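Stand: März. Gilt für die simulierte Greifzelle `tatside` im Projekt Rasska.

## Einrichten

1. Zelle laden: `rasska load tatside`
2. Greifer auf Nullstellung fahren und 5 Sekunden warten.
3. Handkamera prüfen. Der Hintergrund muss einfarbig blaugrau sein, ohne Textur und ohne Schatten.
4. Fingerspitze langsam an das Objekt heranfahren, bis der Kontaktwert anspricht.

Die Objekte haben weiche Texturen, der Greifer ist bewusst nur grob facettiert. Wer das Netz austauscht, muss die Kollisionskörper der Finger neu erzeugen, sonst meldet die Zelle Kontakt an der falschen Stelle.

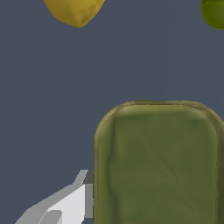 Nach jedem Update der Physik-Engine den Fingerversatz neu bestimmen. Bis zu 8 Durchläufe sind dafür nötig. Die Werte stehen in `config/finger.yaml` und werden beim Start gelesen, ein Neuladen im Betrieb reicht nicht.

## Bekannte Fehler

- Finger zittert bei Kontakt: `solver_iterations` von 7 auf 10 setzen.
- Objekt rutscht durch den Finger: Kollisionskörper fehlt, siehe oben.
- Kamerabild bleibt schwarz: Renderer neu starten, die Zelle kann geladen bleiben.

## Pflege

Leena Manninen, Tangen. Änderungen an `finger.yaml` bitte nur per Merge Request.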